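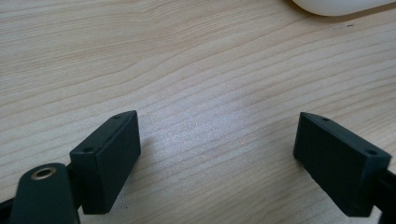 27 Jun 2024
by Latrice Halvorsen

Up at six. Rain until lunch, so I walked to Dultgate the long way under the trees and got in late. The gripper was charged. I did my first batch on the desk by the window.

We are still on the pick-up task. You hold the gripper by the handle, bring it down over the desk, close the fingers on the thing, lift, move it to the other side, open, back away. Then you do it again from a different starting place. The target for this task is 500 good ones, and I finished the day at 300. Kahraman wants the rest by next week. That is possible if my wrist holds up.

The morning went badly. I threw out 17 takes before the first break. Most of those were my own fault. I was coming in too fast and squeezing before the fingers were level with the object, so it skidded away and I chased it across the desk. A person would call that a successful pick in the end. For training it is no good, because the arm learns the chase too. I have been told this before and wrote it down in April. I am writing it down again.

What helped was stopping above the desk for a breath with the fingers open, then going straight down. It feels slow and a bit silly. The takes are seven seconds long that way and almost all of them are usable.

After lunch we switched to remote control on the big arm for an hour. I don't like it as much. There is a small delay between my hand and the arm, and I can't feel when the fingers touch. With the hand-held one I can feel the contact through the handle. On the arm I have to watch the screen and guess. I knocked over the cup stand twice. I got maybe one clean pour, and I wouldn't want anything to copy it.

The Flernia people sent over their notes on last week's set. They said the approach angles are too much alike, and I suppose they are right. I'm right-handed and always stand in the same spot. Tomorrow I'll do a batch from the other side of the desk and one with my left hand. The left-hand ones will be ugly, so I'll start early while I have patience.

One of the finger screws worked loose at the end of the afternoon and I tightened it. I should check all of them each morning. Put that on the list.

Home by seven. Ate leftovers, iced the wrist, called my sister. She asked if the robot was any smarter yet. I said it can find the desk.

Comments

Lasenus wrote:
Try a foam wrap on the handle. It saved my wrist when I was doing drawer openings all spring.

marty_b wrote:
Do you keep the bad takes or delete them? We label ours as failures and keep them in a separate folder.

Latrice Halvorsen wrote:
Separate folder for now. I'd like to delete them but I'm not allowed to.

This site uses cookies to remember your settings. By continuing to browse you accept our cookie policy. Accept | Manage preferences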